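How to sort out your drink bottles with two plastic tubs (and without buying an organiser)

Filed under: Kitchen, Storage

I have read a lot of advice on storing drink bottles and I believe very little of it. Most of it ends with a link to a tiered acrylic rack. I bought one of those racks a few years back. It held four bottles lying on their sides, provided they were the same width as the ones in the photo on the box, and mine weren't. It now holds rolled-up tea towels, badly.

So this is the method I use, which needs two open plastic tubs, a clear bit of table and whatever bottles have been breeding at the back of your cupboard. It isn't clever. I doubt it will change your life, and I'd be wary of any storage page that says it will.

What you need

Two open-topped plastic tubs in different colours. Mine are red and blue. The colours don't mean anything, and you can ignore anybody who tells you that blue is calming.
A table or bench you can clear completely.
A bottle brush.
A dry tea towel.
A tape measure, if your shelves are shallow.

Skip the label maker. I tried labels and spent a whole evening in February peeling them off again.

Step 1. Get every bottle out

Every one, including the one in the car and the one in the gym bag. People do half the job here, tidy the cupboard nicely, and then wonder why it's full again by the weekend. Put the lot on the table, standing up if they'll stand.

Take the lids off as you go and put each lid in front of its own bottle. If a bottle has no lid, put it to one side. You might find the lid later. I never have.

Step 2. Choose the tub before you choose the shelf

The usual advice is to measure your shelf and buy a tub to suit. I'd do it the other way around. Stand your tallest bottle in the tub first and see whether it stays put when you give the tub a shove. A tub with low sides looks tidy in the shop but may let tall bottles go over like skittles when you slide it out. One with very high sides means you're fishing around in the bottom for the short ones.

A shallow tub does the job for me with tall insulated-style bottles, as long as there are enough of them in it to hold each other up. With only a couple in there I push them into a corner.

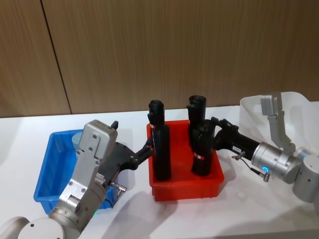 If your tub has sloping walls, and most cheap ones do, bear in mind that the base is smaller than the opening. I've been caught by this. The Vikemetti tub I used at first was sold by the measurement across the rim, and the floor of it was a good deal meaner. Measure the bottom, inside, or better still take a bottle to the shop with you and look a bit odd for a minute.

Step 3. Sort by kind, and only by kind

There's a school of thought that says to sort by family member. Another says to sort by how often you use each one. Both sound sensible and neither survived more than 9 days at our place. The trouble is that the person putting the bottles away has to remember the system, and at six in the evening that person doesn't care.

Looks are easier. Black bottles go in the red tub. Pale blue ones go in the blue tub. A child can do it and so can a visitor. If all your bottles are different, sort tall from short. If they're all the same, you don't need this page.

Step 4. Load from the back

Work in this order:

1. Put the tub on the table with the long side facing you.
2. Stand the first bottle hard up against the far wall.
3. Put the next one right beside it, touching.
4. Finish the back before you start on the front.
5. Lower each bottle by the neck or the upper part and don't let go until the base is flat on the floor of the tub.

Point 5 sounds fussy. Drop one in at an angle, though, and it leans on its neighbour, and then the next one leans on that, and you end up taking the lot out again.

Don't jam them. You want to be able to lift any one bottle straight up with one hand without the tub coming along too. I stop short of full and leave a gap, so a bottle coming back from the drying rack has somewhere to go. A tub packed to capacity looks terrific until the first time you use it. 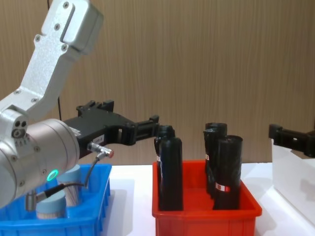
Tubs with slotted sides are often sold as being better for airflow. Perhaps. I wouldn't rely on it. A bottle that goes away damp with its lid screwed on will smell whatever sort of tub it's in, and the slots can't get at the inside. Dry the bottle properly first. If you like slots for other reasons, such as being able to see what's in there, fine.

Step 5. Decide about lids

Lids on or lids off? Stunerum, whose storage pages I otherwise find hard to take seriously, says off, always, in a separate drawer. Nundthorpe says on. I went back and forth and settled on this: lids on but not tightened for the ones we use every week, lids off for anything that's going to sit. The separate drawer was hopeless. It turned into a lid drawer, which is a place where no two things match.

Step 6. Cull, but wait a bit first

Don't throw anything out on the day. You'll be in a mood, and you'll get rid of the good one. Put the tubs away and use them for 7 days. Whatever hasn't moved from the back in that time can be looked at again.

Things I'd toss straight away all the same: anything with a cracked lid, and anything that still smells after a proper scrub and a night with bicarb in it.

Is it worth buying proper tubs?

I don't think so. The Li ones are a bit stiffer than the cheap kind and the rim is kinder on your fingers when the tub's loaded. I couldn't tell you they last longer. The page counter says 2,904 people have read my earlier post on pantry shelves, and a fair few wrote to ask which brand I use. Whichever was on the shelf that day. Check that the base sits flat, check that the corners aren't split, and take it home.

If the tub slides about on a painted shelf, put a square of non-slip matting under it. Cut the matting smaller than the base or it will catch every time you pull the tub forward.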